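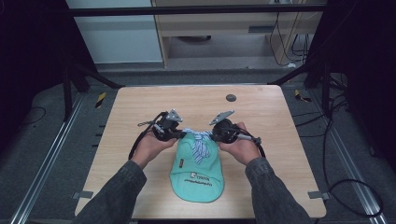
Re: [junance-demos] Bow task: two-hand recording or remote control?

From: Vsevolod Levchenko
Date: 23/08/2022

Pylyp Hrytsenko wrote:

> We have 209 good episodes of the bow task from the remote control
> station and the trained policy still drops the second loop. It gets the
> first knot and then pulls too hard. Before we record more, has anyone
> on the list done ribbon or strip cloth with the hand-held grippers? I'd
> like to know if it's worth moving the whole task over. We have one pair
> here, not set up yet.

Pylyp,

Yes, we moved over in April and I would do it again for this task. Our Nereris set now has 3,147 episodes with the hand-held pair, and 877 of those are cloth. I wouldn't bother for the pick and place work. Remote control does fine there.

The main gain is in the pulling. With a gripper in each hand you feel the strip go tight and you stop. At our remote station the operator only has the screens to go by, and most people keep going until the cloth underneath moves. Your policy may have learned that from the demos.

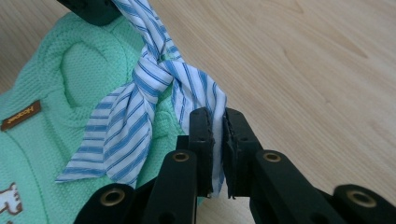

Grip the strip well below the knot, on the flat part, and close the jaws before you lift. If you grip right at the knot you tend to catch the fabric under it as well, and then both come up together. We threw out a lot of early episodes for that.

A few other things:

- Striped cloth has been easier to work with than plain white. When we review the wrist video we can tell which way the strip is turned.
- Keep your speed even. My first batch had long stops while I thought about the next move, and the policy copied the stops.
- Tape the cables back behind your hands. One pull on a cable at the wrong time and the episode is gone.
- Record failed knots too, but put them in their own folder. Dmytriv's loader reads everything it finds in the main one.

I have not tried mixing the two kinds of demos in one training run. If you keep your 209, I'd train with and without them and compare.

The calibration steps are on the Flurnow wiki under grippers. The page is old but the order of the steps is still right. Send me the log if the left one won't zero.

Vsevolod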